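About Us

Hello! I'm Iresha Kanagaratnam and I run Zirnum, a small firm in Dinurville that writes the rules for testing running robots outdoors (and then goes outside and tries them out, the bit I like best). We started in March with one client, a robot called Tai, and a rulebook that was mostly my handwriting.
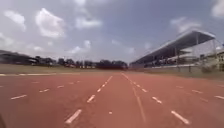
Our first rule is dull but I'm fond of it: walk the lane before the robot runs it. All of it, on foot, both ways. After that, 2 people hold a stop button each, and either of them can press it without asking me.

People worry we'll be fussy. We are, a bit! The full rulebook has 80 rules, but a school or club hiring us only needs the short version, which fits on a page and has 20.

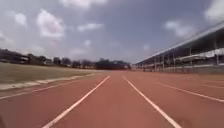 Speed is where most of the arguments happen. We like a slow run first, then a chat, then a faster one, and anyone who wants to skip the chat can pay for the tea. Everything goes in the log, including the boring runs, and we keep logs for every client we work with, Cukerero included.

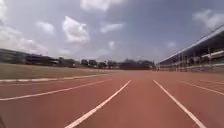

If your team is new to track work, do come and shadow us for a day. It costs £50, you'll get the short rulebook to take home, and I'll happily talk about stop buttons until you beg me to finish. Drop us a line through the contact page.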